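Three hands, one bottle

The question sounds simple when you say it at lunch. Which hand should we buy? At Clurken, a small company that prepares robots for office and care work, the question took most of May.

The candidates were three. The Haddad hand has five fingers and a motor for each one. The Drenov hand also has five fingers, but pairs of them are pulled by one tendon, so it is lighter and you cannot command the ring finger alone. The third was a plain two-jaw gripper from Pesico, which several people in the office thought would win.

I stayed with the team for the second half of the tests. The task did not change from hand to hand: reach to a desk, close on a drink bottle, lift it, hold it, put it back standing. A soft plastic bottle is a mean object. If you squeeze too little, it slides. If you squeeze too much, the wall goes in, the liquid moves, and the weight is suddenly in another place.

The Pesico gripper was fast to install, and the first lift came before ten in the morning. Its problem was the angle. The jaws must arrive almost exactly square to the bottle, and a walking robot does not stop twice in the same position. When it stood a little crooked, one jaw touched first and pushed the bottle over. Of the first 29 attempts with the robot walking to the desk by itself, 16 were clean.

The Drenov hand forgave much more. Its fingers close until they meet something and then wrap. The engineers liked this, but they did not like the tendons, which stretched during the afternoon and had to be tightened in the evening with a very small key. The manual promises 1,000 cycles between adjustments. The team did not get so far.

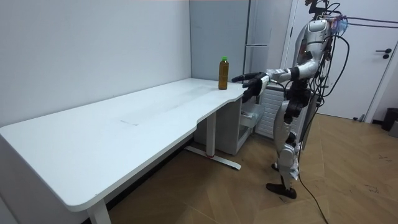 With the Haddad hand most of the time went to the approach. The fingers have to open before the palm comes near, and the wrist must stay level with the desk for the last few centimeters. At first the controller opened the hand too late, and the thumb knocked the cap. The correction was one line in a settings file, and finding it cost roughly 5 hours.

Price is still discussed. The Haddad costs more than the other two together, and a broken finger goes back to the factory. Clurken has asked for a second one on loan, for the left arm, and the Pesico gripper has moved to a bench arm where the bottles always stand in the same place.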